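# Gripper says "part held" with nothing in it, then homes itself after a reset (nearly got my hand)

**Mounir Bennani** · posted December 9, 2025 · Robots & Automation › Faults

Sorry for the wall of text, on a break and typing fast.

Small arm, two-finger electric gripper (Benjelloun, the narrow one), Clellitz safety relay, Vomance running the job. Bench cell in our shop in Fleststead. Job is dull: wires and little solenoids, move them between bins and trays. Ran fine all fall on solenoids only. Then wires got added to the job in September and it's been trouble ever since.

Two problems. Maybe one problem. Not sure, that's partly why I'm asking.

Wires first. Fingers close on the bundle, Vomance reads the width back, compares it to the window, sets PART_HELD. Where I teach the grip matters a lot. Close to the label sleeve on the cable it has something to bite on. Bare leads, much worse, they lie flat between the pads and the width comes back as almost zero. So I dropped the bottom of the window to zero to stop the nuisance faults. I know. I know.
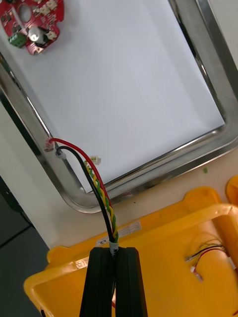 ### What happens now

- Picks that miss still come back PART_HELD. Arm goes through the whole place move with nothing in it
- I sat and logged one run. 48 picks, 11 of them flagged held with the fingers empty
- sometimes it gets one lead out of a bundle, and the rest drags. If a connector catches on a bin rim the arm pulls till it hits the force limit and protective stops
- no pattern by bin that I can see

### The part that scared me

Protective stop, wire snagged. Somebody hit the e-stop too, which was right. I opened the door, reached in to unhook the connector. My coworker twisted out the e-stop and pressed reset, thinking I was done. I was not done.

Arm didn't move. Gripper did. It opened all the way and then closed all the way. Fast. Caught the side of my glove and I yanked it out, no injury, just a mark on the glove. Door was OPEN the whole time.

So what is that?? Is the gripper homing itself when power comes back? Can I turn that off? And is it connected with the false PART_HELD or am I looking at two separate things.

Things I tried:

- new finger pads, no change
- raised the grip force. More snags
- 400 ms dwell after close before reading the width. Helped a tiny bit, I think
- power cycled everything about nine times, obviously
- read the manual section on activation, did not understand it

Cell is off for now. Boss is ok with that till the end of the week.

---

## 3 replies

### ratchet_dee

Two problems. Second one first and please don't turn the thing back on till it's dealt with.

Your gripper power comes back with the reset, and the gripper runs its activation stroke when it powers up. Full open, full close, that's how it finds its ends. Ours is a different make and does the same thing. The arm drive has its own safe state so the arm sat still like it should. The gripper is just a thing hanging on the tool connector and it only knows power or no power.

So there's two things wrong there:

1. Door isn't doing anything for the gripper. Get out the drawing and look at what the Clellitz output really switches. I'd bet a sandwich the door contact goes to the arm's safeguard input and the gripper supply only follows the e-stop chain. Which means door open + e-stop released + reset = live gripper. Your coworker did a dumb thing but the cell let him.
2. Reset should not make anything move. Ever. Reset only gets you to "ready", then a separate start, pressed by someone who can see the whole inside.

For the wiring get whoever signed off on the cell. If that's nobody then get an outside person. I'm not going to post a terminal list for a safety circuit I haven't seen, sorry.

What you can do yourself today: look in the Vomance tool setup for an auto activate or activate at power-up checkbox. Uncheck it if it's there, and call activation from the program after start. Some grippers do the stroke in firmware no matter what you set, so test it. Door closed, nobody inside, watch from outside. If it still strokes then the box did nothing and you're back to cutting its power with the door.

And lock it out when you reach in. Your lock, your key in your pocket. An e-stop button is not a lock, your coworker just proved it.

Now the other thing. With the solenoids the width check works fine, they've got a rigid metal frame, width comes back the same every time and there's a huge gap between that and closed.

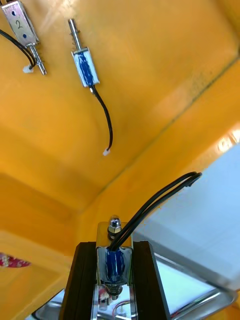 So leave that window tight and make a second recipe for wire. Don't share one window between the two, that's the whole bug as far as I can tell. You opened the bottom to zero and zero is what an empty gripper reads. It's telling you the truth, you told it zero counts as a part.

For wire, what we ended up with:

- close at low force, slow
- read width
- lift a little, straight up, clear of the rim
- squeeze again and read again. If the number got smaller between the two reads the wire slid out or it was never there
- either read under the empty number plus a margin → open, go back, retry once, then stop and call a person

You need to know your real empty number. Close it on nothing a bunch of times, warm and cold, write them down. Pads wear and it moves. We redo it weekly.

Your dwell is harmless but it's treating the wrong thing. And turn the force back down.

### benchtop_gary

had this, was a bad cable for us. swap the tool cable and see

> **ratchet_dee:** A bad cable doesn't explain the gripper moving with the door open. Don't let him close it out on a cable swap.

> **benchtop_gary:** fair, i only read the first half

### Lowell_K

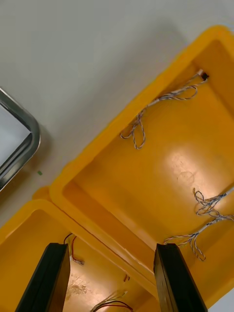
*4 min read*

Agree with all of dee's on the safety side so I'll skip that. Only add: write it up as a near miss even if your shop has no form for it. Plain paper is fine. Date, what was live, who pressed what. Six months from now someone is going to want to turn that door wiring back to "how it was" and you'll want the paper.

On the snags. Width checks won't fix those, at best they tell you after. Loose twisted pairs in an open bin loop over each other, and you grab one and get its neighbor along with it. Or the connector end sits hard up against the bin wall and the wire goes tight before it lets go. Stuff I'd change, in the order I'd do it:

**Lift path.** Straight up first, higher than you think. Longest wire in the job plus some. Only then go sideways. I'm guessing your lift height is still the one from the solenoids, which is way too low for anything that dangles. Half your snags will go with that one change. Costs you a little cycle time, who cares.

**Where you grab.** You already found this, near the sleeve or right behind a connector body, something with thickness. Middle of a loose loop is the worst spot there is. If your picks are coming off a vision result, bias them to the ends.

**How far you open.** Fingers wide open going down into a small bin will hit the rim or scoop up wires you didn't want. Set an approach width per bin. Solenoids want it wider, wire wants it narrow.

**Fewer wires per bin.** Boring but it works. One layer, no pile.

**Force limit.** Don't raise it to get through snags!! A low limit that trips early is doing you a favor. What I would do is catch it in the program before it gets to a protective stop. Watch the tool force during the lift, and if it climbs over your threshold then stop the lift, lower back down, open, back off. Then the wire's loose in the bin and nobody has to reach in at all. That's the real win here, every snag cleared by the program is one less hand in the cell.

On that last one, check how Vomance handles force while the lift move is running. On the version I had it only looked at force between moves unless you put the watch in a seperate thread. Burned a day on that.

One question back, is the wire drooping when it lets go over the tray? If it's placing fine I'd leave the place side alone for now.

---

**Mounir Bennani** (original poster)

Ok. Got the drawing out. Dee you'd keep your sandwich – door goes to the arm safeguard input only, gripper supply hangs off the e-stop chain alone. Exactly what you said. Integrator is coming out to look, cell stays locked off untill then and the key is in my pocket.

There is an activate at power-up box in the tool setup, it was checked. Haven't tested it unchecked, not powering anything before the wiring is done.

Lowell, lift height was the solenoid one, yes. Never touched it. Placing is fine. Will do the separate recipes and the force watch offline this week.

Coworker feels awful btw. Told him it's the wiring. Mostly the wiring.

> **ratchet_dee:** Good. When the integrator's done, make them show you: door open, e-stop out, reset pressed, gripper stays dead. Watch it yourself before you sign anything.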